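Do we need another refill scheme? Speaker notes, Lunby town hall, 3/30/19

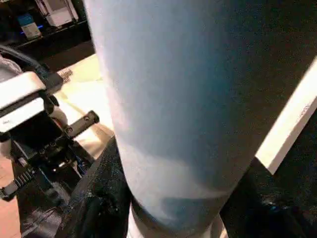

Slide 1: pale blue cylinder, speckled finish, white at the base.

Open with the question. Hands up who owns a reusable bottle. Then: who has it with them tonight? Wait for the second lot of hands.

Slide 2. The Dastesholm scheme. They gave away 332 bottles and put stickers in the windows of 11 cafes. The report calls this a success. I have read it twice and can't find a figure for how many throwaway bottles were saved. It counts bottles handed out. Say this slowly.

Slide 3. Prastasham. Better, because they fitted taps. But 8 taps, nearly all on the high street, where you could already get water. None at the bus station or the playing fields. Ask the room where they last bought a bottle of water.

Slide 4. The Eyvindsson quote. 80 pounds a year to look after each tap. Does that cover frost damage? I asked in February and got a brochure back. (Don't get drawn into the plumbing here, there's time at the end.)

Slide 5. What I'd want before we spend anything:
- a count of the bottles in the park bins, before and after
- one tap, at the bus station, for a full year
- no free bottles. Most kitchens have a cupboard of them.

If someone brings up the app: who updates it once the grant is spent?

Leave slide 5 up for questions.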